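Sep 30, 2020
Posted by the fall table desk, Jellport

Ticket 924: Little pumpkins won't stay put on the lavender plate
Status: solved (with one small question still open)
Priority: low, but I've loved every minute of it

What was reported

The fall table is up on the white Uzor top and it looks great, but the striped pumpkins keep wandering. Set one in the middle of the lavender Grareto plate, come back after lunch, and it's leaning on the rim. Set two on the plate and they knock into each other, and one ends up on the tabletop. Happens several times a day. No damage so far.

What we have

- one round lavender plate with a raised rim
- one blue-green mug, the matte one
- pumpkins from the Flident fall set, cream with orange stripes
- the white table with the grid lines and the cable hole in the back corner

Log

Entry 1. Tried to make it happen on purpose. Put one pumpkin on the plate and leaned on the table the way people do when they're chatting. It moved! Not far, but you could see it. Did the same with the plate on the floor and it stayed where it was. So I started with the table and left the pumpkins alone for a bit.

Entry 2. Level check. The back corner with the cable hole was low. I folded a piece of card and put it under that leg, and the bubble came very close to the middle. Much better right away, and the mug stopped making that little clink when somebody walks past. Still got some drift on the plate.

Entry 3. Wiped the plate. There was a thin film on it from the spray we use on the glossy top, and I think it has been getting on everything. Warm water, a drop of dish soap, dried with a cotton towel. Huge difference. If you only try one thing out of this whole ticket, wash the plate.

Entry 4. Looked at the pumpkins themselves. They are not all the same underneath, and this is the fun part. Some sit nice and wide, some have one lobe a hair longer than the rest and rock on it. You can feel it if you give them a gentle turn with a fingertip. I turned each one until it found its comfortable side and put a pencil dot on the bottom so the next person can find the front again.

Entry 5. Tried a loop of museum putty under one. Holds like a rock, but it pulled at the finish on the plate when I took it off, so I don't want to use it on the lavender. Fine for a shelf, I'd guess. Cost us 700 points from the supply account for a pack that's going back in the drawer, oh well.

Entry 6. Two pumpkins on the plate again, just to be fair to the original layout. They touch. They will always touch, because the plate is shallow and slopes in from the rim, and they slide toward the middle until they meet. Stopped fighting it. One pumpkin on the plate, the other one straight on the table to the left, with the mug up behind it. I like this so much more than the old way! The orange stripes really show against the white, and the lavender and the blue-green get some room.

Entry 7. Left it up overnight and into the next afternoon. Checked it whenever I went by. No drift that I could measure with a ruler, and the people who borrow the table for their coffee were none too gentle.

What worked

1. Card under the low leg.
2. Soap and water on the plate, no table spray on it afterward.
3. Turn each pumpkin until it stops rocking, dot facing you.
4. One to a plate. The flatter one goes directly on the tabletop.

Still open

The glare. When the overhead light is on, the glossy top throws a bright spot on the right side and it washes out whatever you put there. I moved the mug to the left for that reason and it looks lovely, but I'd still like to try a cloth runner. There's one on order under ticket 152. If it comes in a color that fights with the purple I'll send it back and we can live with the shine.

Also, please keep the handle of the mug pointing right. With it pointing left, sleeves catch on it.

Closing this one for now. 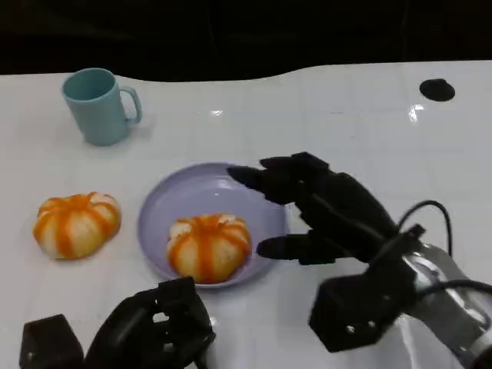

If yours starts to wander after a cleaning day, check the card under the leg first, it tends to get swept up. Then reopen this ticket and tell me which pumpkin it was, I want to know if it's one of the rockers.

Last updated: March, runner still on order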